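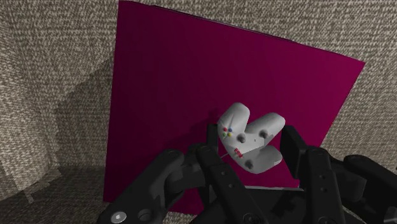

Josefina Figueroa had 200 grasps to finish before she could go home, and the controller was the object she liked least. It had three prongs, and each one slid differently. In the simulator she could reset it with a key, so a drop cost her only the time it took to log it.

She closed the two fingers, lifted, and turned the hand a little so the buttons faced her. She kept it there for 2 seconds. The counter went to 13.

"Are you marking the drops?" Amura asked from the next desk.

"All of them."

"Mekholm threw out a whole batch because the drops were missing. They said it learned nothing from people who never missed."

"I miss plenty," Josefina said.

She had come to Zovora in November from a hand-packing job in Gaete. Her old supervisor used to say you could tell a good packer by what she did with an odd shape. Here an odd shape got a new wall color, a new light and a new starting angle every time, so the model wouldn't decide that controllers only existed against magenta.

On the next try she came in too low. The left finger pushed the bottom prong and the whole thing rolled off the palm. She tagged it as a slip and reset.

Her brother had owned a controller with three prongs. He always held the middle one and the right one, and he got angry if she left it on the floor with the cord tangled. She tried his grip with the robot. One finger went on the middle prong, the other on the right. It came up level and stayed level through the turn.

She did it again from a different angle, and it held again.

"What are you doing over there?" Amura said. "Your slips stopped."

"I remembered how to hold it."

"Well, don't only do it that way. They want variety."

Josefina saved the run. For the next one she went back to gripping it from the sides, badly, and at 9 that night she was still marking the drops.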